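The Square Pan

Ehsan Marwat learned to make the rolled omelet the winter he moved to Flirnitz, when he was 56 and had never cooked anything that needed more than one pan and a lid.

The pan had been left in the apartment by the tenant before him. It was small and square and a pale blue-green, and it hung on a nail inside the closet where a coat should have gone. He used it for toast at first. Then the woman across the hall, Mrs. Kiani, saw it on the drying rack when she came over to ask about the mail, and she told him what it was for.

"You pour a little egg," she said. "You roll it up. You pour a little more. That's all."

"That's all?"

"It takes a while to get it right."

He bought a dozen eggs that evening at the shop on the corner. He beat three of them in a cereal bowl with salt and a spoonful of sugar, the way she had said. He oiled the pan and poured in too much. The bottom was brown before the top had set, and when he tried to roll it, it tore in the middle. He ate it standing up with a piece of bread.

The next night he made it again. He wrote down what he did on the back of an envelope. Three eggs. Low heat. Less oil. It tore again, but closer to the end.

His daughter called from Jomport in January and asked what he was eating these days.

"Eggs," he said.

"Just eggs?"

"I'm learning to do something with them."

She was quiet for a second and then said that was good. He could hear the boy in the background, asking for something, and the sound of a drawer. She told him the bus from Brurna was running again, and that it only took 90 minutes now that the bridge was open. He said he would think about it.

By then he had worked out that the oil mattered more than the eggs. He had been pouring it straight from the bottle, and it ran to one corner and stayed there. Mrs. Kiani showed him how to fold a paper towel into a pad and wipe the oil on, a thin coat before each layer. You had to lift the pan off the burner and tip it so that the egg ran out to the edges, and then you set it down again and waited. The waiting was short. If he looked out the window, he missed it.

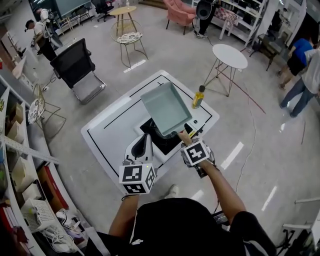

The rolling was the hard part. You started at the far side and folded the egg toward you, a little at a time, and then you pushed the whole roll back to where it had started and poured again. He used a fork, then a spatula, then a pair of long chopsticks that Mrs. Kiani brought over wrapped in a napkin. He was worse with the chopsticks for a week. After that he was better with them than he had been with anything else.

He kept the envelope on the refrigerator. When it was full he started another one.

"You don't need to write it down anymore," Mrs. Kiani said.

"I like to see it."

She read the last few lines and put her finger on one. "Four layers. Who told you four?"

"It came out at four."

"My mother's friend made six," she said. "She lived over a restaurant. She taught my mother and my mother taught me. Make it six."

So he made it six. The layers had to be thinner, and the first two were hardly there at all. He turned the heat down as low as it would go. When he cut the roll across, he could see the lines going around inside it like the rings in a piece of wood. He took half of it across the hall on a saucer. She ate a slice at the door and said it needed more sugar, and she kept the saucer.

He packed the night before the trip. The pan went into the bag first, between two shirts, with the chopsticks beside it. He left the oil at home. His daughter would have oil.

The bus was mostly empty. He held the bag on his lap the whole way, although there was room for it on the rack. At Brurna a man got on with a box of seedlings and sat down across the aisle, and they talked about tomatoes until the bridge.

The boy was waiting at the station in a coat that was too big for him. He looked at the bag.

"What's in there?"

"A pan," Ehsan said.

"Why is it square?"

"I'll show you in the morning."

In the morning the boy stood on a chair next to the stove and held the bowl. Ehsan let him do the first pour. It was too much egg, and it ran up the side. The boy looked at him.

"Tip it," Ehsan said. "Now put it down and wait."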